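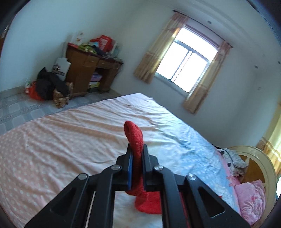 Red knitted fabric above a bed.

Bed socks are knitted or woven foot coverings worn during sleep, chiefly in cold climates and in houses without heating in the sleeping rooms. They are distinguished from day socks by a looser leg, a softer yarn and the absence of elastic at the cuff. The term is recorded in household manuals and knitting leaflets, where it also covers short slippers without a separate heel.

Construction

Most hand-knitted patterns are worked in the round from the cuff to the toe. The tube form, which has no turned heel, is the simplest and can be worn either way around. Wool is the traditional fibre, although wool and nylon blends became common in commercial production because they withstand machine washing. Mohair and alpaca are used for their loft. A coarse gauge is favoured, as the fabric is not required to fit inside a shoe. 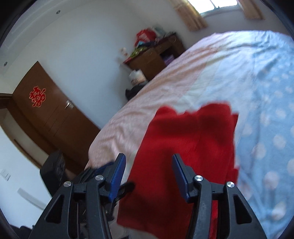

Colour has generally followed local preference and the availability of dyed yarn. Undyed grey and cream predominate in older museum holdings, while red, navy and bottle green are frequent in twentieth-century leaflets.

The Gellmont pattern

The Gellmont bed sock takes its name from the Gellmont Woollen Mill, which issued a printed leaflet with each skein of its heavy yarn. The pattern calls for 80 stitches at the cuff, decreased in stages towards a rounded toe. Kaj Thoroddsen, a textile historian, catalogued 161 surviving copies of the leaflet and identified two principal versions, the later of which omits the ribbed cuff in favour of a drawstring. Thoroddsen attributed the change to complaints from hospital matrons, who had found the ribbing too tight for patients with swollen ankles. This attribution has been disputed, and no correspondence on the matter is held in the mill's records. 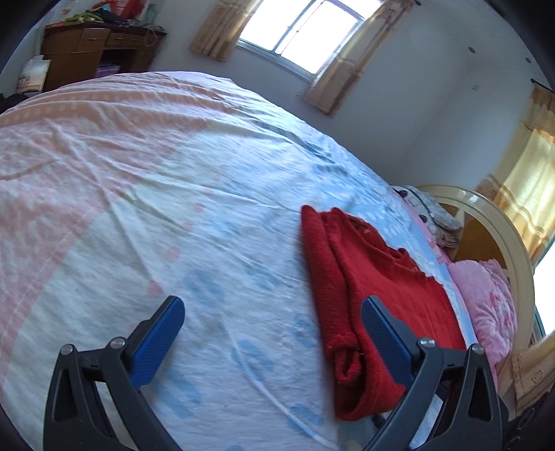
The later version remained in print after the mill ceased spinning, and was reissued under the Ivia label with revised yarn weights. The Ivia edition gives measurements in centimetres and introduces a child's size. It retains the original instruction that the finished socks be washed by hand, pressed into shape and dried flat away from direct heat.

Care and storage

Woollen bed socks are vulnerable to felting and to clothes moths. Conservation guidelines recommend that historical examples be stored flat, interleaved with acid-free tissue, and inspected each December.

See also: Slipper sock; Hot water bottle; Nightcap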